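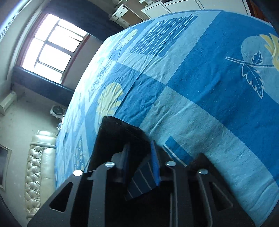

Speaker notes: Planning the gripper budget for year two
Session starts 2:00. Aim for 20 minutes, then questions.

Opening
Thank Amna Dogar for the slot. Say who I am and that I do purchasing for the Istholm home tasks project. I don't write the software. I pay for the things that break.

What we bought the first time
We planned for 5 hand-held grippers and bought 5. No spares. The quote from Vorklow covered the tools and nothing else. Finger pads, pivot screws and brackets were on a separate price list, and I didn't ask for it until May.
Pause here. People usually want to know if it was in the contract. It was, on the last page.

Why the work matters for the order
Most of our sessions are cloth: clothes and bedding, in real bedrooms. Folded fabric is hard on pads in a different way than cups and boxes are. Silvan Strebel keeps the wear log and will take questions on it.
The homes are furnished and lived in. Beds, sofas, curtains, bright windows. Budget for travel and set-up time in each one. We went to 76 homes last year, and I had priced the travel as if they were all in one town.

Numbers to put on the board
Pads: order 300 for the year, in 2 deliveries. One big delivery is cheaper per pad, but we have nowhere dry to keep them.
Spare grippers: one for every two in use.
Screws: buy the kit. Don't buy them singly.
Calibration: get a price per visit, in writing.

Buy or rent
Kwame Aidoo asked me to cover this. Qureshi rents a similar tool by the month. Renting made sense for our pilot. It stops making sense once the same people are out collecting most weeks. If your project is short, rent, and check who pays for pads during the rental. With Qureshi it was us.

Timing
Quotes in September, order before the new budget year opens. Eltia took over nine weeks on brackets. Haris Mirani has the supplier contacts and will share the sheet.

What I would still change
Separate line for consumables. I had them under "equipment, other" and finance cut that line first.
Ask the people who hold the tool before picking a pad. I asked afterward.

Questions
If someone asks about full robot arms, send them to Amedeo Zuccaro. His quote is still open and I can't give the figure yet.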